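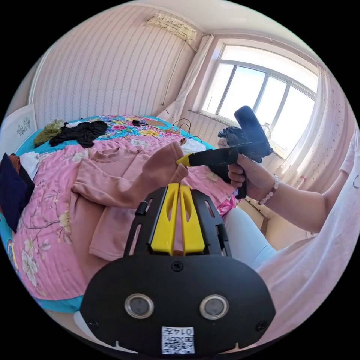

Fiona Sutherland told me before the season started that I'd be wasting my money on a football podcast subscription, seeing as I already talk about Graltville football for free all week long. She may have had a point, but I signed up for Listus anyway, and now that I've had it since the end of summer I thought I'd write down how it's gone for anybody else who's on the fence.

Listus is an app for people who follow college teams that don't get much airtime. You pick your school, and it pulls together the game audio, the postgame shows and a written report card for each position group. I picked Graltville, naturally, and then added Natham as a second team, mostly because my nephew goes there and I like to be able to hold up my end of the conversation at supper.

Let me start with the report cards, which I love. They come out the morning after a game and they're written by people who clearly watched the whole thing, even the fourth quarter of a blowout. When our left guard got moved over to center in September, the Listus writer spent more than 200 words on his snaps alone - high ones, low ones, the one that nearly went over the quarterback's head - and I ate up every bit of it. The grades are fair, too. Our secondary got a D after the Natham game and I couldn't argue, much as I wanted to.

The podcasts are more of a mixed bag. Sohail Mirani does the Graltville show and he is a delight to listen to, very calm, good with a story, and he'll admit it when he got a pick wrong. The Natham show has two hosts who talk over each other so much that I gave up on it after 3 episodes. Your mileage may vary, and my nephew thinks they're hilarious.

Now for the grumbles. The live audio runs behind the TV broadcast, so if you like to turn the sound down and listen to the radio crew (I always have, my dad did it too) you'll be hearing about the punt while you're watching the next first down. There's a delay slider in the settings but it only slows the audio down further, and that's no help at all to me. I wrote to them about it and got a friendly note back two days later saying they'd pass it along. The search is also pretty poor. I typed in Hou, our kicker's last name, and got every article with the word "hour" or "house" in it, and you can imagine how many of those there are.

Would I pay for another year? I think so, yes. I'd want the audio fixed before next fall, and I wish there were a bit more to read once the bowl games are over, though I'm told they cover signing day in February. Fiona still says she can get all of it from me at no charge. I've sent her the free trial link twice.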